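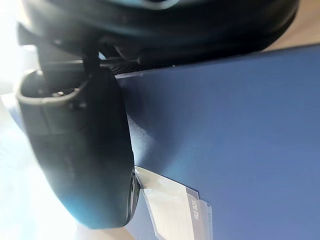 Dutside is a shared workshop in two rooms behind the Rollwood building, and I went in May to see the arm its members are building. They call it Petek. The job they have set it is moving office things around a table, starting with a blue box. The fingers are black with a curved tip, and the tip comes right down beside the FILE BOX label. Members told me they have put nearly 318 hours into the build, most of it on the wrist.

The gripper is the second version. The first was printed at home and cracked within 5 days. Plultico, a small parts shop nearby, sold them the screws at cost.

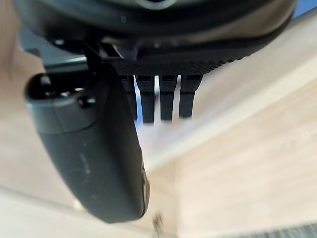 The wiring took longer than the mechanical work, and the members keep a paper log of every change. I asked to see the code and was shown a short file with a lot of notes in it. Visitors are welcome most evenings. Parking is on the street, and the door code is given out by email.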